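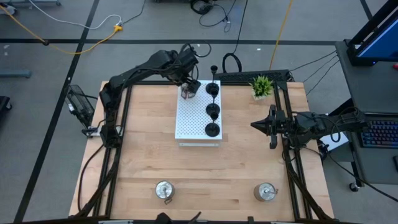

I've been hanging on to the same water glass since college, and I'm ready to fight for it. It's small, it's plain, and it holds maybe four good gulps. My friend Naledi Hlongwane thinks this is ridiculous. She carries one of those giant insulated jugs everywhere, the kind with a handle and a straw, and she refills it twice before lunch!

I get the appeal, I really do. But I like getting up. A little glass sends me back to the kitchen all day long, and the kitchen is where the window is, and the radio, and whoever else happens to be home. Half the good talks in my house start at the sink.

Big cups have also wrecked coffee, if you ask me. The last third is always cold and you drink it anyway (or you carry it around until 3 and then pour it out). In January I went back to tiny cups at breakfast – two of them, one after the other, both hot. It felt fancy for a week and now it's just breakfast.

Naledi says I'll come around when summer hits. I bought her a small glass for her birthday. She keeps paper clips in it.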